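Home | Courses | Student Work | Labs | Contact

Filed under: Student Work > Capstone Reports > Robotics

Trying Out the Guleditz Hand Gripper Kit: What We Learned in One Term

by Margit Eide, with Hongjun Shi

So our job this term was to review a kit, and I'll admit I wanted one of the ones with an arm in it. We got the Guleditz pair instead, which is two grippers you hold in your own hands. You do a chore with them, the kit records how your hands moved, and later on you feed that to a robot. Hongjun was happy from day one. I came around in the second week!

The lab rented the kit from Nyanda, a small outfit over in Hallport that loans out teaching gear. It was 295 dollars for the term, with two grippers, the cables, a sheet of spare markers and a printed guide. The guide is short and pretty good, except for the calibration page, which assumes you already know what a calibration file is (I didn't, and I spent a whole evening finding out).

Setup took us 74 minutes the first time. Most of that was the markers. Each gripper carries those blocky black-and-white squares the software looks for, and if one gets bent or has a shiny spot on it, tracking goes all jumpy. By the end of the term we could unpack and be recording in 20 minutes, and I'm a little proud of that.

For the test chores we stuck to desk stuff, in the project room at Tevusstead. Hongjun wrote a list: scissors and a box, a small bottle with a cap, folding a cloth, stacking cups. We did 20 recordings of each chore and took turns, so that the data wouldn't all be one person's habits. I'm left-handed and he isn't, and you can see it in the plots right away.

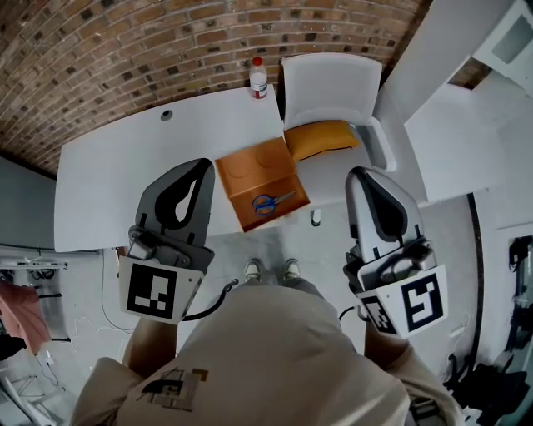
Fig. 1. Both grippers in hand at the desk, with the open orange box and the scissors.

The scissors were the hardest by a mile. Blue plastic handles, nothing special, but the finger loops give you two edges to grab and the gripper always seems to want the other one. My trick was to come in low and slow with one hand and steady the box with the other. Hongjun just went for it and got cleaner recordings than I did, so there goes my trick.

Things I liked: the grip feels natural after a while, and both hands run together without any fuss in the software. When you drop a recording halfway, you press one key and it's gone. I also liked that you can stand wherever you want, so we never had to rearrange the furniture.

Things I didn't: my wrists were sore after an hour, and the cables kept finding my elbows. The export tool crashed on us one Saturday and took a morning's work with it (save often, people). Nyanda answered our email the same day and sent a fix, so I can't stay mad.

Would I tell next year's group to rent it? Yes, if they want to learn how robot training data gets made and don't mind doing chores over and over. If they want to see a robot move, they'll need to borrow an arm too, and we ran out of term before we got that far. Our recordings and Hongjun's plotting script are in the class folder, and he's still cleaning up the cup-stacking set.

Last updated: July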